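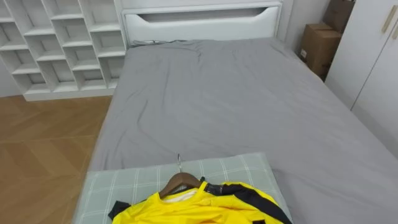 Hela to Open Guest Rooms in Former Bastitz Mill Offices

BASTITZ – Hela, a family-run lodging company, will open 11 guest rooms in the former office building of the Bastitz mill. The building dates from 1878 and has stood closed since the mill moved its staff to a newer site.

The rooms are spread over 2 floors and are meant for people staying a week or longer, such as contract workers, visiting families and students between leases. Guests may stay for up to 90 nights. Bed linen is included in the price, and towels can be rented at the front desk.

"We kept getting calls from people who needed a place for a month and could only find hotels," said Zuzanna Lis, managing director of Hela. "They want a decent bed, a door that locks and a kitchen down the hall. We have tried to keep it to that."

The main staircase and the street-side windows have been repaired and kept. Heating, plumbing and wiring are new. Work began in September under the local building firm Elari, which also handled the roof.

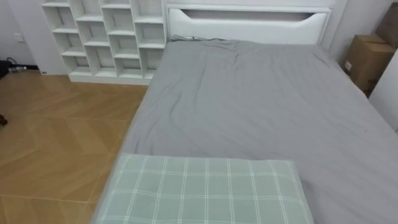

Page last updated: December 13, 2023

The ground floor will have a small coffee bar run by Rugemalira, a roaster that already supplies Hela's other house. It will be open to the public in the mornings – guests and neighbors will use the same entrance from the yard.

"The yard gate will be locked at night, and deliveries will come in from the back lane," said Bartosz Stępień, who manages the building. "We agreed on that with the people living next door before the work started."

Bookings are taken by phone or at the Hela office. Pets are accepted in the ground-floor rooms only. Parking is limited and must be reserved with the room.

Press contact: Zuzanna Lis, Hela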